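Resources > Planning and purchasing > Hand-held grippers: budget questions

What does one kit cost?
The Tallura kit is $970 before tax. That covers the gripper, the mount, a charger and one set of finger pads. The camera is ordered separately, and most groups already have one they can use.

How many should we order?
One for each person collecting at the same time, plus a spare. Sharing a gripper between two homes sounds cheaper, but the travel soon eats the savings.

What wears out first?
The pads. Budget $69 for a replacement set and order two sets with each kit. Pivot screws come loose before they wear, so put a screwdriver in every case.

Is there a lead time?
Stock orders leave the Dolmont warehouse in 11 working days. Orders placed in April take longer, as many labs are spending what is left of their grants.

Do we need to pay for a studio?
No. Tidying jobs in bedrooms and kitchens are best recorded in real homes. Put the money towards paying households for their time and towards storage drives.

What objects should we budget for?
Very few. Use what the household has and keep a small allowance for soft toys, packets and storage bins. Soft items are worth including early. They squash between the pads and show you quickly if your pad choice is right.
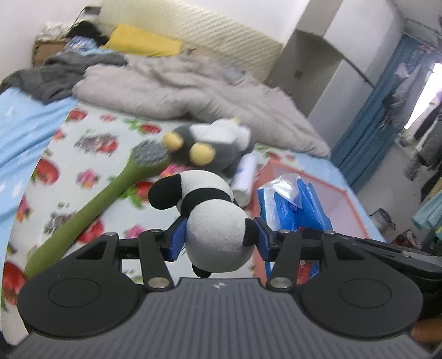 Natalie Gosling wrote to us that her group had priced the hardware to the dollar and left out labelling altogether, and that the labelling bill came to more than the grippers did. She now asks for a labelling quote before she asks for anything else. We have added a line for it to the planning sheet.

Can we rent before buying?
Yes, at $247 a month per kit. The first month comes off the price if you buy. Contact Gun-woo Gil at the Stultine office for a rental form.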